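From: Rhonda Turcotte
To: Varer household list
Subject: Re: [varer] Rolling and storing split-reed mats

On Apr 2, 2019, Pankaj Shakya wrote:

> Hello all,
>
> I have just moved into the upstairs flat in Dogbe Road and I am short of
> cupboards. Among the things I brought are two floor mats, the sort made
> of thin strips woven side by side with cotton thread. I sleep on one of
> them in the hot months with a quilt under me, and the other comes out
> when my cousins stay.
>
> My mother used to fold hers in three and put them under the bed. I did
> the same with the older one and it now has two lines across it where the
> strips have cracked. Some of them prick you through a sheet. The newer
> one I have kept rolled, standing up in the corner behind the door, but
> the bottom edge is going soft and a bit furry.
>
> So my questions are:
>
> 1. Roll or fold? I assume roll, after what happened, but how tight?
> 2. Standing up or lying down?
> 3. Does it need a cover, and if so what? I was going to use the plastic
> sleeve my curtain rail came in.
> 4. The quilts are taking up a whole shelf. Can they go in with the mats?
> 5. Is there anything to be done about the cracked one?
>
> The room gets the sun in the morning and is damp in winter on the
> outside wall.
>
> Thanks in advance,
> Pankaj

Hello Pankaj, and welcome to the list.

I have kept mats of this kind for years, first in my parents' house and then in three different flats, and I have spoiled enough of them to have opinions. I'll take your questions more or less in order. Griet Van Acker wrote a long post about straw and sea-grass last May which is worth finding in the archive, but sea-grass behaves differently and some of her advice (the misting, for one) I wouldn't follow with strip mats.

Roll or fold. Roll, always. The thread will bend for ever but the strips won't. They only run one way, so the mat is happy to curl in one direction and will crack if you force it in the other. Lay it on the floor and lift a corner each way and you'll feel at once which direction is the easy one. Your mother may have had mats with cloth hinges, by the way. They used to be sold with strips of binding at each third, made for folding, and those can go flat under a bed with no harm done. If yours has no hinges, it wants to be rolled.

How tight depends on the strips. If they are as fine as a matchstick you can get the roll down to the thickness of your arm. Wider ones need more room in the middle. I start mine round a cardboard tube. The tube from the middle of a carpet is best if a shop will give you one, and the shop on the corner of Romano Street gave me several when I asked. Mine is 118 cm long, which leaves a bit poking out of each end, and I find that useful for lifting. Without a tube the first turn or two always ends up squashed and then the end of the mat won't lie down when you next unroll it.

Brush it before you roll it. Soft brush, along the strips and never across, both sides. Then leave it flat for an afternoon with the window open. I know this is a nuisance in a small flat. I lay mine over two chairs if there is no floor to spare. Any crumbs or hair that go in with it will be there when you open it up again, and so will whatever has come to eat them.

Standing or lying. Lying down, if you can manage it. The furry edge on your newer mat is from standing on its end: all the weight goes on to the ends of the strips and on to the last row of thread, and if the floor is ever mopped the ends drink it up. If it has to stand, put it on a folded towel or a bit of board and turn it the other way up every month. I had one standing in a hall for two winters and only turned it when I remembered, and it has one good end and one bad end to this day.

Lying down is harder to find room for. The top of a wardrobe is good, or along the back of a shelf, or behind a sofa so long as the sofa isn't pushed hard against it. Keep it off your outside wall. Damp gets into the thread before it gets into the strips and you'll smell it before you see it. Américo Brandão, who some of you will remember from the old list, hung his from the ceiling in two loops of webbing, like a canoe. I've never had a ceiling I trusted enough, but it does keep the floor clear.

Ties. Use flat tape or strips torn from an old sheet, two ties for a short mat and three for a long one. String cuts in. Elastic bands perish and leave a brown mark which doesn't come off. Tie with a bow, firm enough that you can get one finger under it and no more.

Cover. Please don't use the plastic sleeve. It will hold any damp that is already in there and you'll open it in spring to grey spots. A cotton cover is what you want, and it needn't be sewn. An old duvet cover does well, or a length of any closely woven cloth thrown over and tucked under. Dark cloth is better than pale if the sun reaches it, as yours will in the mornings. Strips fade unevenly and a mat left half in the light will have a line down it.

If you do want to sew a bag, I made mine from 244 cm of plain cotton, folded lengthways and seamed down one side and across one end, with a drawstring at the other. Wash the cloth first. I didn't, and it shrank the first time I laundered it and I had to let a panel in. Hamish Gourlay has a pattern with a flap which he has posted before. If he still has it perhaps he would send it round again.

Quilts. You can keep them with the mats but I would put them outside the roll and not inside it. People do roll them up together, and it looks very neat, but there are two things against it. The padding holds moisture longer than the mat does, so you have a slightly damp layer against the strips all the way to the middle. And the padding gets crushed along the roll and comes out with ridges in it. A thin quilt laid loosely along the roll does no harm, and it will protect the edges from knocks, which is where most of the damage happens. Thick quilts I fold loosely, with the folds in a different place each time, and keep in a cotton pillowcase. Two to a pillowcase is too many unless they are cot size.

Take everything out and air it at least twice a year. I do it at the end of winter and again when the hot weather finishes. Moving air matters more than warm air. A fan turned on the bedding for an hour or two does more good than a radiator, and it won't dry the strips out until they are brittle. Don't put a mat on or near a radiator at all. I did that once with a mat that had had tea spilt on it and it went like biscuit.

The cracked one. I'm afraid you can't mend a cracked strip, but you can stop it getting worse and stop it pricking you. Run your hand lightly along the crack lines, find the ones that stand up and snip them close with nail scissors. Then sew a length of cotton tape over each line, on both sides, stitching through the gaps between strips with ordinary strong thread. You'll have made it into a folding mat, near enough, and you may as well fold it there from now on and put it under the bed like your mother did. I have one that I treated this way and it goes on the balcony in summer.

If the cracks are so many that it won't lie flat, cut it up. Bind the cut edges straight away or it will come undone in your hands. Pieces make good shelf liners, and a long narrow piece is handy under wet boots.

As for buying another, the woman who runs the Vovetow stall at the covered market had them this winter for 378 in the large size. I thought that was steep, but the thread was doubled at the edges and they were better than the ones I saw elsewhere. Check the last few rows at each end before you pay. That's where cheap ones come apart, and some sellers keep the end tucked inside so that you can't see. Unroll it there in front of them. They don't mind, or if they do, go to the next stall.

One more thing I should have put under covers: don't stack anything heavy on top of the roll. Clothes and cloth are all right. A suitcase isn't, nor is a box of books, and once the roll has gone oval it stays that way.
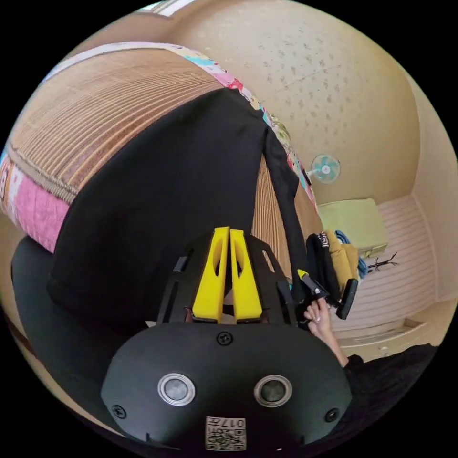
Covers don't have to be fitted or even tied on, and for the part of the year when the mat is in and out every few days I wouldn't bother with a bag at all. A rolled mat with a black cloth dropped over it and left to hang in its own folds is well enough looked after for that, and the pink quilt along the edges is the loose sort of arrangement I meant under your fourth question – on the outside, where the air can get at it. You can still see the ribbing of the strips, in tan and brown, and whether you call it reed or bamboo the treatment is the same. A small wall fan like the one with the pale teal blades is plenty for airing, and it takes up no floor, so if your landlord lets you put a screw in the wall I would think about one before winter. Let us know how you get on with the tape, and if you find you need more of it I have most of a reel left over and can post you some.

Rhonda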